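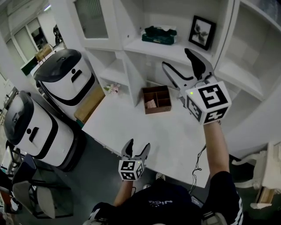
A reader wrote in to ask why the people who make video games are allowed to keep the ending a secret, when they seem so happy to show off everything else. Good question, and I've been looking forward to answering it!

Let's say a studio called Balteck is making a game called Pleder. In Pleder you live in a town named Sevville, and one morning all the bells have gone missing. The studio wants you to hear about the game before it comes out, so they make a trailer, a short little movie with music and quick peeks at the town.

Somebody has to choose those peeks, and it takes ages. The game might have 200 bits that would look exciting (a chase over the rooftops, a talking goat, a very big door). Maybe 91 of them give something away about who took the bells. Those are called spoilers, and out they go. From what is left, the trailer team picks just 7 and puts them in an order that makes you curious.

Sometimes a studio lets a few players try the game early. Those players usually promise to keep quiet about the story until a certain day — October, say. The promise has a funny name, an embargo (you say it em-BAR-go). When the day comes, they can talk as much as they like.

You can try this at home with your favorite book. Pick one page to read aloud to a friend, stop before the good part, and see if they ask to borrow it.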